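Progress report to the Cunenau Small Makers Fund
08/09/2019

Dear all,

What a summer! The crystal jewellery workshop at Vomier is properly up and running, and I'm so pleased with how the first pieces have come out. We planned for 300 pendants by the end of this period and finished 393, mostly thanks to Đức Châu, who took over the wire wrapping in March and is now faster than me (and a good deal neater).

The labradorite and smoky quartz sell best. Rose quartz is slower than I'd hoped, so I've moved the rest of it into bracelets and they look lovely.
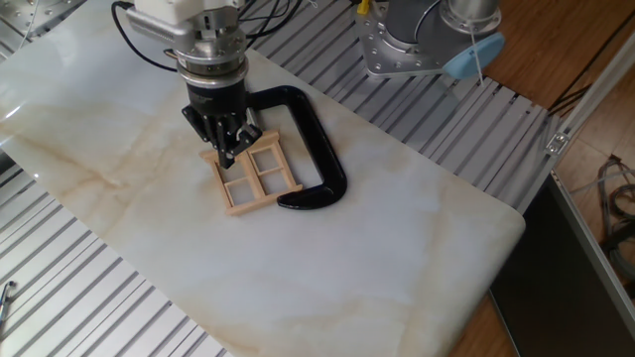
Photo: Phí

Your grant paid for the new tumbler, the drill bits and 14 places on our beginners' course. All of them were taken, and four people have asked to come back for the silver clay sessions – I'd love to run those before Christmas if the kiln is mended in time.

One delay to report. The amethyst from Ditarov came with chips along the points, and we sent back 100 stones. The refund has arrived and replacements are on order.

Still to do: printed care cards, a better clasp for the heavier necklaces, and the price list for shops. Receipts are in the blue folder and I'll bring it to our next meeting.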